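5.2 Strap snags during tote packing

The most instructive fault of the October trials came from the strap. In 8 of 700 episodes a fingertip slid under the loop of the garden tote as the arm descended, and the wrist kept driving until the force limit tripped.

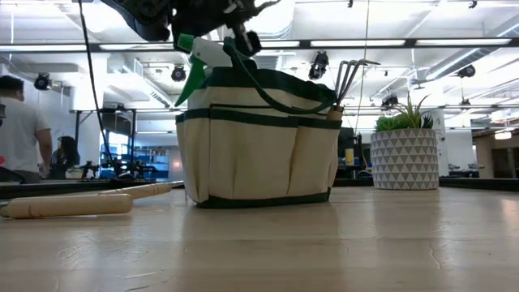 Figure 4. Gripper over the garden tote, with the spray bottle and hand rake in its pockets.

We were delighted to find such a clean signature! Lateral force climbed past 20 N well ahead of the stop, so a simple threshold on that axis caught all but 2 of the snags in replay.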